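Simulated arm diary: the box task

Hello again! Long overdue, but I've finally put up a couple of views from the box work. For anyone new, I look after the example gathering for Enurent, our little learning project in Modcombe, and most of my week goes on driving a simulated arm about with a hand controller while a recorder runs. Ottó Bárány built the world it lives in and Bence Bognár does the training, so I'm the one in the middle who gets sore thumbs.

We set ourselves a target of 700 runs for this task. As of 13/09/2018 I've got 267 that Bence is willing to use, and another 115 in a folder called "maybe" that he and I keep arguing over.

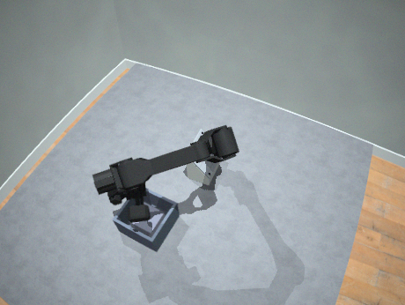 The thing I've had to learn is to slow down on the approach. My early runs were all over the place -- I'd swing the arm across in one go, overshoot, then fiddle about for ages to get back. Bence says a wobble or two is fine, even useful, as the learner gets to see how you recover from a bad start. What he can't use is me dithering, and if I stop to think for a few seconds then it learns to stop and think as well, only without the thinking!

Ottó moves the start position a bit between runs and turns the box to a new angle whenever I get too comfy. He's also been playing with the lights. I grumbled at first (long shadows make it much harder for me to judge height) but the version we trained at Bornis last year only ever saw one kind of lighting and it went to pieces when we changed it, so fair enough.

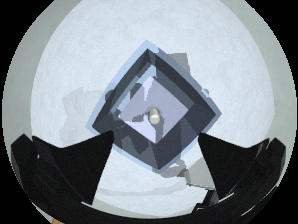

I'm much better at this when I switch over to the close view for the last bit. From further off I tend to come in slightly to one side and don't notice until it's too late, whereas close up I can line the fingers up first and then creep in. The wide lens does bend straight edges, mind you, and it took me 2 evenings to stop correcting for a curve that isn't there.

Each run gets saved with all the views, the joint positions and whatever my thumbs were doing. I type in a quick note too, mostly "ok" or "bit late closing" or, on one bad afternoon, just "no". Bence has asked for proper labels from now on, so I've promised to go back through the maybes and tidy them up.

Next up is the Oláh set, same arm with a different controller, which Ottó swears is kinder on the hands. I'll put more up here once I've had a proper go with it.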